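Clidow student project – speaker notes, main session
July
By the Nilsuwan robotics club build and data team

Good morning. We have 12 minutes and then questions. I'm going to talk about the produce task, what we got working over the year, and what we would do differently if we started again.

Start with the task itself. The robot stands at a slatted wooden shelf with fruit and vegetables on it. A shopping basket is on the floor in front of its feet. It has to take produce from the shelf and put it in the basket. We call it the Lirkance task because that is the name of the folder it started in, and it stuck. 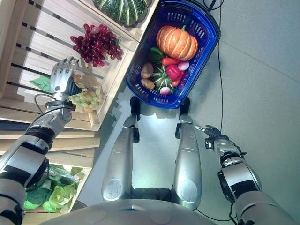
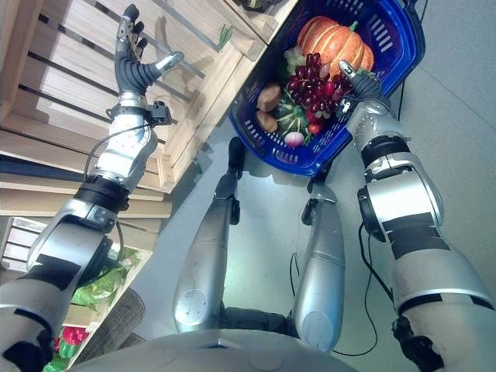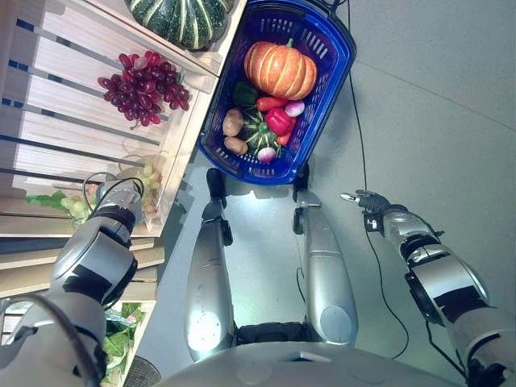 Give people a few seconds here, then go on.

Why produce. We looked at blocks and cups first, like most student groups do. Those were fine for learning the software, but every object was stiff and most of them were the same size. A pumpkin and a bunch of grapes ask for very different hand shapes. We wanted one task where the hand has to change its mind between one item and the next.

Grapes were the hardest item. A bunch has no fixed shape. If the fingers close too early they push the bunch back along the slats. If they close too late the hand hits the wood. We spent most of the spring on this. What helped was coming in from the side with the fingers open, waiting for a short pause, and then closing slowly. The pause cost us time on each pick, but we kept it.

Next, the two arms. Our first plan used the left arm for everything and left the right arm parked. The basket slid around when something heavy went in on one side. So we added a step where the right hand holds the rim. It doesn't hold it all the time – only when the left hand is moving toward the basket. Teaching the right hand when to let go took longer than teaching it to hold on.

Slow down for the numbers slide.

We recorded 532 demonstrations that we kept. There were a lot more that we threw out. The rule was simple: if the person driving had to stop and start over, the run did not go in. We argued about that rule for weeks. Some of the team thought the messy runs would teach the model how to recover. They may be right, and we have not tested it properly.

The model trained for 3000 steps in the first round. After that the results stopped getting better on the shelf items, and they got worse on the leafy vegetables. We went back and looked at the recordings. In most of them the leafy items were picked last, when the driver was tired, and the movements were rushed. We recorded new ones with the order mixed up.

For the final check we ran 40 trials with the shelf set up fresh each time. Say clearly that these were run by our own team, in our own room, with the same shelf. We did not try it anywhere else.

Common failures, if there is time. The hand reached between two tiers and got stuck against a slat. An item landed on the rim and rolled off. The robot tried to pick something it had already moved. The last one is a memory problem and we don't have a good fix for it.

Cables. Someone will ask. Yes, we ran with cables for the whole project. One person stood by to keep them clear of the feet, and that was a real job on the rota. Put the stronger clips on the parts list from day one.

For schools thinking of entering next year: book the floor space early. We shared the Fliltberg lab with two other groups and lost a lot of evenings to setting up and putting away. Mark the shelf position with tape. We didn't do that until the second term and some of the early recordings can't be compared with the later ones.

Write things down the same evening. Our best notes are from the weeks when we had a shared page open during the session. Our worst are from the week before the deadline, and that is the week we most wanted to look back at.

Questions. If the sound is bad, repeat each question before answering. The parts list and the recording rules are on the handout by the door.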